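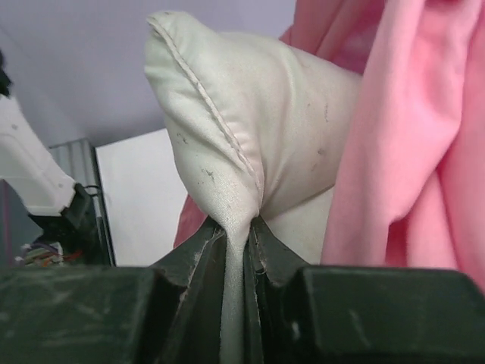

Page last changed: Monday, 09:40

Reading time: 7 minutes

Print this item | E-mail this item

Chasing a shadow up the A-road

The August occultation has come and gone, and members who stayed in bed have been asking how it went. It went well, in the sense that a star disappeared when it was supposed to and then came back. Those who want rather more for their subscription should read on.

For anybody who joined after the spring talk, an occultation is what happens when something in the solar system passes in front of a star. The Moon does it all the time. Asteroids do it too, but an asteroid is small and a long way off, so the strip of Earth from which you can see it happen is narrow. Starlight comes in as near to parallel as makes no difference, which means the shadow is the same size and shape as the asteroid that casts it. Stand inside the strip and the star goes out. Stand in the next village and you have driven a long way to look at a star.

Our target was asteroid number 1001, a dark lump in the outer part of the main belt. The prediction we were working from gave it a width of 74 kilometres, and the shadow was due to cross the northern half of our patch shortly after one in the morning. This is an excellent time of day for an event if you wish to keep the numbers down.

The point of doing it at all is that even a very large telescope sees a body like this as a dot. It gets brighter and fainter as it spins, and from that people can work out whether it is more of a potato or more of a pebble. But if you string a few amateurs across the shadow and each of them times how long the star is gone, you get a set of straight lines across the real outline of the thing. Lay the lines side by side and there is your asteroid, or one edge-on slice of its silhouette at any rate. The kit is modest. The precision is not, and we shall come to that.

Our sites

We set out four stations, spaced across the predicted path and named with more military dash than the results deserved: Alpha, Bravo, Charlie and Delta. Alpha was in the lay-by with the burger van (closed, to the grief of all). Bravo was the field behind the reservoir, which regulars will know for its dark sky and its cows. Charlie was a member's back garden, and Delta was the observatory itself, which does not move and therefore had to make the best of being near the southern limit.

Bravo had the Inari, our short-tube ten-inch reflector, last seen by most of you at the open evening pointing firmly at a street lamp. It has since had its mirror cleaned and its focuser tightened and it behaved like a much more expensive instrument. The other stations used whatever their owners could lift.

Every station used a video camera running fast enough to catch the drop in light, and a Cimeck time inserter, the little grey box that writes the satellite time on to each frame of the recording. We own three Cimecks. There were four stations. Some of you are ahead of me.

What happened

Alpha had cloud. It arrived with half an hour to go, sat on the target, and left while the team were rolling up the cables. We are sending in their report anyway, because a clouded-out station still gets a line on the form, and because they have asked us to.

Bravo had a beautiful clear sky and found the star with plenty of time to spare. Finding the star is the part that goes wrong most often. You are not looking for anything bright or famous, you are looking for one faint speck in a field of similar specks, and the temptation at half past midnight to decide that this speck will do is very strong. The Bravo team had practised the star-hop on the previous clear night, and had also printed the chart the right way round for a reflector, a refinement we had not tried before. The star went out cleanly, stayed out for a bit less than the maximum the prediction allowed, and came back just as cleanly. The recording has a cow on the soundtrack at the moment of reappearance.

Charlie also saw it go. The trace is noisier, owing to thin haze and a smaller mirror, but there is no doubt about either edge. The stars either side stayed steady throughout, so it wasn't a passing wisp of cloud having a joke.

Delta recorded a miss. I want to put in a word for the miss, since the observatory team have been teased about it. A confirmed miss tells you where the asteroid isn't, and a miss close to the edge is worth a great deal when somebody comes to draw the outline. Delta watched the star shine without interruption for the entire window and can prove it. Any shape that bulges far enough south to have covered them is now ruled out, and that was done from a heated room with a kettle in it.

The matter of the clock

Charlie was the station without a Cimeck. The plan was to use a laptop set to internet time, which is good enough for catching a train. The clock was set before supper. By the time of the event it had wandered, and when we first laid the traces together Charlie's shadow appeared to arrive 2 seconds before it had any business to. On the ground that is a very long way for a shadow to be wrong. It gave our asteroid a shape like a badly sliced loaf, and for one happy evening there was talk on the members' list of a contact binary, a companion moon, and a paper.

It was the laptop. A check against a Cimeck the next day, with both fed the same flashing light, showed the drift plainly enough. Unfortunately you cannot simply subtract the next day's error from the night before's recording and send it in with a straight face. What survives is the length of Charlie's disappearance, as a laptop that is wrong about the time of day still counts seconds quite decently over a short run. The start and finish times go into the report with wide error bars and a note.

With that sorted out, the two positive lines are the sort of lengths you would expect from a fairly round body passing slightly north of where it was predicted. So, no moon. The loaf has been withdrawn.

How to do better

We need a fourth time inserter. The firm that made the Cimeck has stopped making it, but there are second-hand ones about, and the Pravari unit does the same job with a larger display and, we are told, a better aerial. A member has offered the loan of a Pravari for the next event so that we can run it beside one of ours before anybody opens a wallet.

We also need more people across the path. Four stations sounds like plenty until the weather takes one and the geometry takes another. You don't need a big telescope. If yours can show the target star at all, and you can hold it in view for ten minutes without kicking the tripod, you are in. Practice nights will be on the society calendar once the Moon is out of the way, and there is a printed guide to star-hopping in the library, shelf mark 107, filed for reasons lost to history beside the book on sundials.

Finally, please could whoever borrowed the long dew-heater lead from the Bravo box bring it back. It has the red tape on both ends.

Comments

reservoir_dob: Can confirm the cow. It was standing there long before we set up and took a dim view of the torches. Superb night otherwise, I've never seen anything blink off like that. I shouted, which is also on the recording.

Wobblymount: As a member of the Alpha party I'd like it noted that our cloud was of exceptional quality. Is the burger van ever open on event nights or is that just a cruel rumour?

southernlimit: Thank you for the kind words about the miss. We had biscuits as well.

charlie_garden: My laptop has been spoken to. For what it's worth I still think it looked better as a loaf.

newish_member: Would a six-inch on a driven mount be any use? I have a camera for it but no idea how fast it runs.

reservoir_dob: @newish_member yes, bring it to a practice night and we'll find out. Write the exposure setting down if you can find it in the menus, it took me a fortnight to find mine.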